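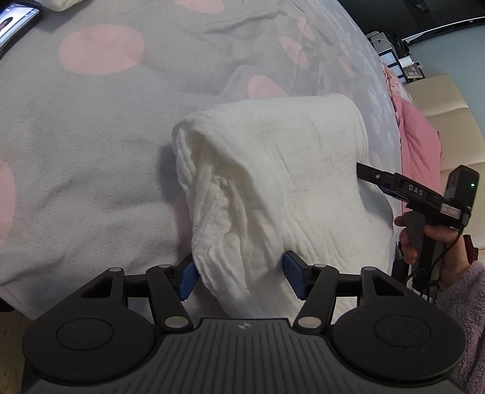 Household automation (chores)

Category: Robotics | Domestic work | Articles with disputed claims

Search this wiki Go

Household automation, in the sense used in this article, is the use of general-purpose machines to do chores that are normally done by hand, such as folding laundry, making beds, loading dishes and putting things away. It doesn't cover washing machines, dryers or dishwashers, which do one job inside a closed box and have done it well for decades. Whether a general-purpose machine can do ordinary chores in an ordinary home is disputed. Most public claims that it can rest on short videos, and few have been checked by anyone outside the group that made them.

Background

Machines took over the heavy part of laundry long ago. What was left to people was sorting, folding and carrying, and this has proved much harder to hand over. A shirt has no fixed shape. A robot that can pick up the same steel part all day may fail on a dish towel, which lands differently every time it is dropped, hides its own corners and changes shape as soon as it is touched.

Shop-floor work is often cited as proof that home robots are close. Critics of this view point out that factories are built to suit the machine. Parts arrive in trays, facing the same way, under steady light. In a bedroom the machine has to work on whatever surface is free, and soft bedding moves along with the thing lying on it.

Laundry folding

Folding is the most common test, partly because everyone can judge the result. A typical trial starts with a single towel, already separated from the pile. Marianna Olszewski, in a survey of folding demonstrations, objected that this skips most of the chore. Somebody has washed the towel, dried it, pulled it out of a tangle with the socks and laid it down. She also noted that few demonstrations show where the folded item goes afterward.

The Skunside trial is the one most often quoted. Its authors reported 588 attempts on cotton towels, with a success rate high enough to draw wide press coverage. Damian Głowacki later went through the published method and found that a "success" meant the towel ended with two edges roughly lined up. Bunched corners were allowed, and so was a nudge from an operator, up to 4 times per towel. The authors replied that the rules had been stated in an appendix. No repeat of the trial under stricter rules has been published.

Buden, a company that sold a cabinet-style folding unit, took a different approach and asked the owner to clip each garment in place. Reviewers complained that clipping took as long as folding. The unit would not accept fitted sheets, baby clothes or anything with a hood. It was withdrawn in September, and buyers were offered a partial refund.

Learning from people

Many current projects try to teach machines by recording people at work. A person does the chore with hand-held grippers fitted with cameras, and software looks for patterns in the recordings. Supporters say the method is cheap and can be used in real homes. Doubters accept both points but note that the skill in such recordings is human skill. Using two-fingered grippers to pinch a towel shows that the tool can hold cloth when a person is steering it. It does not show that a machine would know where to pinch, or what to do when the fabric slips.

Halina Piątek has argued that the method will work for a narrow set of chores and stall on the rest. Lech Lis takes the opposite view and expects steady gains as more homes are recorded. Neither has offered a date.

Cost and time

Speed is seldom given in promotional material. In the Patement study, a two-armed machine took 23 minutes to fold a small basket of washcloths. A member of the study team did the same basket by hand in under two. The study counted only folding time and left out setup, which needed a trained operator.

Supporters answer that speed doesn't matter if the machine can run while the household is asleep or out. That argument depends on the machine working unattended, and the Patement unit was never run that way.

See also

Clothes dryer
Dishwasher
Industrial robot
Time use in the home

This page was last edited on Jul 5, 2019. Contact the editors | Copyright and reuse | Back to top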